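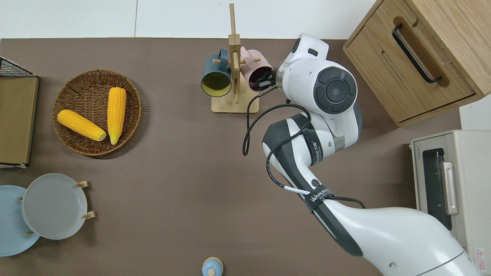

Tassenbaum aus hellem Holz mit zwei Tassen, links daneben der Korb mit den Maiskolben

Tassenbaum einräumen: so klappt's auf kleiner Fläche

Ich liebe Tassenbäume! Seit meiner im Mai eingezogen ist, hat sich mein Oberschrank spürbar geleert, und morgens greife ich einfach zu (Kaffee in der anderen Hand, versteht sich).

Stellt den Ständer zuerst leer hin, mit der ganzen Grundplatte auf dem Tisch. Dann kommt die schwerste Tasse auf einen unteren Zapfen, die nächste auf die Gegenseite. Immer abwechselnd, sonst neigt sich das Ganze gern mal. Meine größte wiegt 600 g, die hängt grundsätzlich unten. 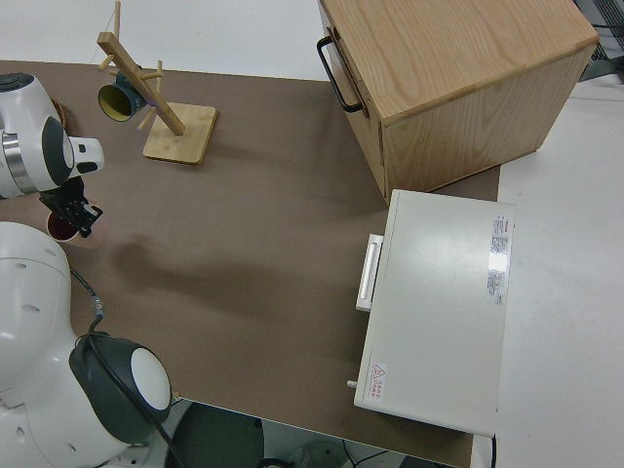 Beim Aufhängen den Henkel ganz bis zum Pfosten schieben und erst dann loslassen. Farbige Innenseiten dürfen ruhig nach vorn schauen, so ein knalliges Gelb in einer dunkelgrünen Tasse macht richtig gute Laune! Zum Abnehmen leicht anheben, dann nach außen ziehen.

Tipp von Jolene Whitelaw: die Zapfen alle 7 Wochen mit etwas Öl abreiben.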